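Keeping house at a holiday let – small tips from our cottage in Tadville

After 200 changeovers I have my little habits, and you're welcome to them. Strip the beds first, before you even put the kettle on, and open every window for 30 minutes.

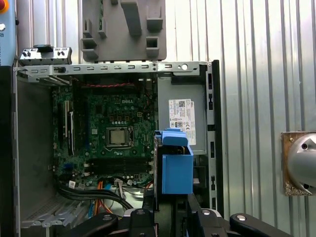
Towels go in on their own, never with the sheets, or you'll be picking lint off pillowcases until October.

Sand is the big one at a beach place! Keep a stiff brush by the door and do the window tracks dry. Anything with long narrow grooves, like a slotted aluminum tabletop, wants brushing along the grooves and then a wipe.

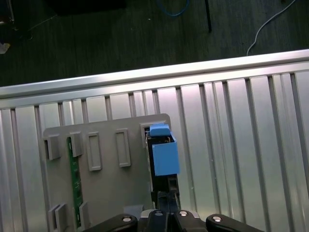
Welcome baskets needn't be fancy. Ours has bread, jam and tea, and I set it out on a flat tray – light gray plastic with a rounded corner would do nicely – so the crumbs stay put.
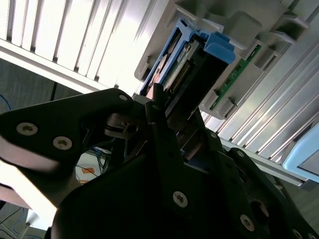
Hard drive in a blue caddy, partway into its bay.

Leave the guest book open with a pen that works.

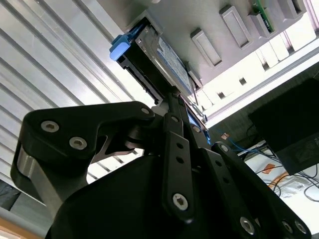
Then check the fridge one last time, and lock up.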